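4. The sorting bench

4.1 Setting

The study was carried out at Langat, a supply depot that makes up mixed orders for cleaning contractors and small care homes. Most of its stock is dull and cheap: rolls of bags, jars and tubs with lids, cloths, gloves. Orders are small and rarely repeat, and for that reason the firm had left the making-up work to people long after the pallet side of the building had been automated. The two-armed station at the sorting bench was put in by Usirton and runs on control software from Cetora. Before it came, the bench was worked by two people per shift. It is now worked by one, with the second person moved to checking and packing at the end of the line.

We spent time at the bench on both shifts and interviewed staff in the canteen or, where they preferred, on the bench itself during stoppages. Interviews were open in form. We asked people to tell us what they did on an ordinary day before the station arrived and what they do now, and we came back to particular points in later talks. Abundio Cuevas, who had worked on the bench the longest, also agreed to talk us through several spells of work as they went on. He asked to be named. Other staff are referred to by role.

4.2 What the work consists of

Goods reach the bench in coloured bins. The colours have no fixed meaning in the depot's stock system, but the staff had given them one over the years, and this was carried over when the station was set up. Jars go in red. Bagged and rolled goods go in yellow or cream, depending on which order they are meant for. When we asked the shift lead where this was written down, she said that it was not, and that new starters picked it up in the first week.

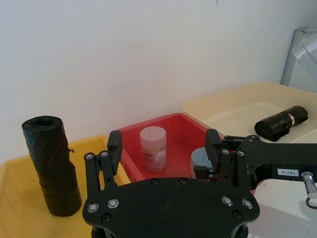

The part of the job that staff called "setting out" takes up more of the day than any other. The bench hand puts the bins where the arms can reach them, makes sure that nothing is lying across a rim, and turns jars so that they stand clear of the sides. Under the old way of working none of this was a task in its own right. A person picking by hand would move a jar out of the way while reaching for another, and would not have thought of it as work. With the station it has to be done beforehand and done for everything, and it is only noticed when it has been missed.

Rolled bags were the goods people talked about most. A jar has a hard side and a flat lid and will stand where it is put. A roll has loose ends, and its surface gives when it is held. It can be stood on end or laid flat, and each calls for a different approach from the arm. Cuevas told us he had tried both for the better part of May and had settled on no rule:

"If I stand them up they're easy to get hold of but they lean. If I lay them down they stay put, but then it has to come in over the side of the bin. I look at the roll and decide. I couldn't tell you what I'm looking at."

Other bench hands did have rules, and the rules did not agree. One always laid rolls down. Another stood them in the yellow bin and laid them in the cream one, a habit she traced to a spell on a different line. The supplier's guide, which we were shown, says that soft goods should be "presented in a stable position" and leaves it there.

4.3 Watching and stepping in

While the arms are moving, the bench hand is expected to stay within reach of the stop button and to watch. The depot's job sheet gives this one line. In our talks it came up again and again, and mostly as a complaint. Staff did not find the station hard to use, and few said that it worried them. What they disliked was having to pay attention with nothing to do. One bench hand, aged 58, said that she went home less sore in the shoulders than before and more tired.

Stepping in was treated differently from watching. When an arm took a poor hold on something, the bench hand could stop the cycle, put the item right and start again, or could let it run and see whether it came good. The choice was left to them, and they were proud of getting it right. Letting it run was seen as the mark of someone who knew the station. Managers took the opposite view, as a dropped jar costs more than a pause, but the pauses are logged by the software and the drops are not. Staff knew this. Two of them said plainly that it made them slower to press the button. 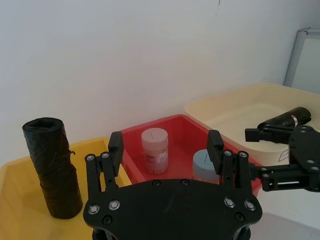 Figure 3. The sorting bench during work on a rolled item. Jars are in the red bin; one roll stands in the yellow bin and the other lies in the cream bin, where the second arm has reached in.

The case in Figure 3 is of the kind where the choice comes up. A roll lying at a slant in a shallow bin has to be met from the side, with a finger passing over the rim. Bench hands said they watched the rim more closely than the roll. This does not appear in the training material, and the shift lead, who had not worked the bench since the change, was surprised to hear it.

4.4 Who knows what

Before the station, the two people on the bench taught each other. Working side by side, they saw one another's habits and copied or argued with them. With one person per shift, that has gone. Handover lasts about ten minutes and deals mostly with what is short and what is late. Three of the people we spoke to said that they had never seen another bench hand set out a full order since the station came into use.

The differing rules for rolled goods are probably a result of this. Each person has worked out a way of their own, and each way seems to do well enough, but there is no point in the day at which they could be compared. The software records holds and pauses by item and by hour – it does not record who stood the roll up or laid it down. Romeck, the agency that supplies cover staff, sends people who have been trained on the station's screen and stop button but have had no practice at setting out, and the regular staff said they usually had to redo it for them.

Pay for the bench grade was unchanged at the time of the study. The grading paper, last revised on 2018-05-01, still describes the job as picking by hand.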